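头戴式视角示范数据采集操作指南：茶水间整理类任务

适用范围：Koritz 项目各采集点的操作员、现场负责人及数据审核人员
编写：Ragnheiður Damgaard
审核：Manouchehr Pakzad
发布日期：2026-10-23

一、编写目的

本指南规定以头戴式相机采集茶水间整理类示范数据的操作步骤，内容包括场地准备、设备佩戴与检查、示范动作、口述标注、现场复核和数据提交。所采数据用于训练操作策略模型，模型从第一人称画面中学习“看到什么、先做什么、再做什么”。因此，示范的质量取决于动作完成与否，也取决于画面中信息是否完整、动作顺序是否清楚。

各采集点过去沿用 Fusine 阶段的口头约定，做法不尽一致。自本指南发布起，茶水间类任务统一按下列条款执行。厨房烹饪、洗衣及储物间任务另有文件，不适用本指南。

二、术语

场次：操作员在同一地点、同一初始布置下完成的一次连续采集，从开始录制到停止录制为止。

片段：场次内一个完整的子任务，例如“将杯子从水槽放入洗碗机上层篮架”。一个场次通常包含多个片段。

初始状态：开始录制时各物品所处的位置与姿态，包括柜门、抽屉和洗碗机门的开合情况。

干扰物：处于工作区域内，但与当前片段无关的物品。

三、采集前的准备

3.1 场地确认

操作员到场后，应先与场地联系人确认可使用的时段。采集期间如有他人进入茶水间，应暂停录制。任何人的面部、工牌、屏幕内容均不得进入画面。墙面张贴的通知如含有姓名或电话，应在征得场地方同意后临时取下，场次结束后恢复原位。

3.2 照明

优先使用场地原有照明。窗户有直射阳光时，应放下窗帘或改期。不锈钢水槽、水龙头等反光表面出现大面积过曝时，审核端无法判断抓取点，此类场次将被退回。浅色台面配白色墙面和白色柜体的场地尤其需要注意曝光，白色餐具在此类背景下轮廓较弱，应在正式录制前试录一段并回放确认。

3.3 初始布置

初始布置由现场负责人按任务单设定，操作员不得自行调整。任务单仅规定必须出现的物品类别，不规定精确位置。同一场地连续采集时，相邻场次之间应改变物品的位置、朝向或叠放次序，避免模型记住固定坐标。

下列做法应当避免：

将所有物品摆成整齐的一排，间距相等；
把目标物品全部移到相机最容易看到的位置；
清走所有干扰物。

日常茶水间中，物品之间有遮挡，餐具有叠放，毛巾有褶皱，这些情况均应保留。

3.4 设备检查

头戴相机应佩戴于前额正中，镜头向下倾斜，使操作员站立平视水槽后方墙面时，画面下部仍能覆盖台面前沿。头带应贴合头部，低头和转头时不得滑动。长发操作员应将头发束于脑后。

开机后依次检查存储余量、电池电量、时间同步指示和镜头清洁度。电池电量低于 95% 时不得开始新的半日采集，应更换电池后再行检查。镜头仅可使用配发的擦拭布清洁，不得使用茶水间内的毛巾或纸巾。

四、录制开始：静态观察段

每个场次以静态观察段开头。操作员站在台面正前方，双手垂于身体两侧，不进入画面，头部保持稳定，随后自左向右缓慢环视一次，再回到正中位置。该段用于记录初始状态，是后续自动切分与物品登记的依据。

静态观察段中，双手、袖口、挂绳均不应出现。操作员如需调整站位，应在开始录制之前完成。
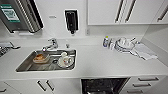

口述标注在静态观察段内同步进行。操作员以正常语速说出任务单编号，然后按区域说明初始状态，顺序为水槽、台面、下柜、上柜。口述只陈述可见事实，不作推断，也不预告接下来的动作。以水槽区域为例，合格的口述为：“水槽内有一块海绵，右侧有一只白色杯子，杯子侧放。”不应说“水槽里有一只没洗的杯子”，杯子是否洗过从画面上无法得知。台面区域可说：“靠墙有一瓶洗洁精、一只透明玻璃杯、一摞白色盘碗，前方有一块白色毛巾。”洗碗机门处于打开状态时必须口述，柜门的开合将直接影响操作员的站位和可行走范围，也会改变后续片段的起点。固定安装在墙上的皂液器、插座等无须逐一口述，标注端另行登记。

口述中遇到无法确认的物品，应使用上位名称，例如“一个容器”“一件金属餐具”，不得猜测。

五、示范动作

5.1 总体要求

示范应以日常速度的八成左右完成。过快会造成手部模糊，过慢则会使模型学到不自然的停顿。每个片段内的动作应连贯，片段之间停顿一次，双手退出工作区域，再开始下一片段。

5.2 视线

操作员应先看目标，再伸手；放置时先看放置位置，再移动物品。这一顺序对头戴视角数据十分重要，画面随头部转动，若手先于视线到达，抓取瞬间可能处于画面之外。抓取和放置两个时刻，目标物品与手应同时位于画面中部区域。

5.3 侧放杯具

杯子侧放时，抓取方式不止一种。可抓杯身后在空中转正，也可先在原处扶正再提起。任务单未作规定时，两种方式均可采用，但同一片段内不得中途改换。放入洗碗机篮架时，杯口应朝下，松手前确认杯子已稳定。

5.4 叠放餐具

从一摞盘碗中取物时，自上而下逐件取出，每次只取一件。叠放物上方或旁边有金属餐具时，应先取餐具，将其放入餐具篮，再取盘碗。不得为了画面清楚而事先把叠放物拆开。若取用时上层物品滑动，应按第六条处理。

5.5 洗碗机

洗碗机门打开后，操作员应站在门的一侧，不得跨立于门上。向下层篮架放置物品时需要弯腰，头部随之低垂，画面会在短时间内失去台面。此为允许情况，但弯腰前后各应保留一次对台面的注视，便于切分时确认物品数量的变化。

拉出篮架、推回篮架、关门各自作为独立片段。关门时以单手缓推，听到锁合声后手再离开。采集过程中不启动洗碗程序。

5.6 水槽与台面清理

使用海绵擦拭时，动作幅度应覆盖目标区域全部范围，方向可自由选择。使用水龙头的片段，应包含开启、用水、关闭三个阶段，关闭后注视出水口片刻。擦拭台面前，须先将该区域物品移开；如任务单要求绕开物品擦拭，则按任务单执行。

毛巾折叠属于柔性物体任务，失败率较高。折叠前先将毛巾展平于台面，四角可见后再开始。折叠完成后双手离开，静止片刻。

六、失误的处理

失误分为可保留与须作废两类。

可保留的失误，指操作员在片段内自行纠正且未造成物品损坏的情况，例如首次抓取滑脱后重新抓取，或餐具放偏后调整。此类片段对模型学习恢复动作有价值，操作员应照常完成，并在片段结束后口述“本段有纠正”。

须作废的失误，包括物品跌落地面、物品破损、他人进入画面、相机移位或头带松脱。出现上述情况，操作员应立即停止动作，口述“本段作废”，随后停止录制。不得剪辑后继续使用。破损物品由现场负责人登记并赔付，操作员不得徒手收拾碎片。

Kaj Thorlacius 在九月的审核小结中指出，被退回的片段多数并无动作失误，问题出在操作员为掩盖小的偏差而主动移开视线。各采集点应将此点列入新操作员的培训内容。

七、录制结束与现场复核

最后一个片段完成后，操作员回到台面正前方，再做一次静态观察，口述最终状态，要求与第四条相同。随后停止录制。

现场负责人应在操作员离开前完成复核，项目如下：

起始与结束的静态观察段均完整；
口述与画面一致，无推断性表述；
抓取与放置时刻可见；
画面中无面部、工牌或其他个人信息；
片段之间有清晰停顿。

复核采用 2 倍速播放，存在疑问处恢复正常速度。一项不合格时，由现场负责人决定补采或整场作废，并在场次记录中写明依据。

补采须重新布置初始状态，不得试图还原原场次的摆放。

八、命名与提交

场次名称由采集点代码、任务单编号、操作员代号和场次序号组成，以短横线连接，不得使用中文、空格或操作员真实姓名。原始视频、音频和时间同步文件应作为整体上传至 Ladefoged 数据平台，缺少任一文件，系统不予接收。

上传完成且平台返回校验结果后，方可清空存储卡。校验未通过时，保留原卡并联系 Dinesh Mathur。当前茶水间类任务已入库 2,230 个片段，新提交数据将与既有数据采用同一套切分规则，不单独设库。

九、标注端衔接

标注人员以起始静态观察段的口述为准建立物品清单，再以画面核对。口述与画面不一致时，以画面为准，并在备注栏记录差异。固定设施与可移动物品分别登记：水槽、水龙头、柜体、墙面装置归入前者，餐具、海绵、瓶装清洁剂、毛巾归入后者。沥水架视为可移动物品，但在任务单未涉及时不作为操作目标。

仅部分进入画面的物品，应登记为“部分可见”，不得根据经验补全其形状或用途。

十、场地恢复

采集结束后，操作员应按场地方要求恢复茶水间原状，关闭水龙头，擦干台面积水，取回所有配发物品。临时取下的张贴物须贴回原处。Wulitz 采集点的茶水间与访客区相邻，离场前还应将走廊一侧的门关闭。

对本指南的修改意见，请以书面形式提交 Brynhildur Bergmann，并注明条款编号及所涉场次名称。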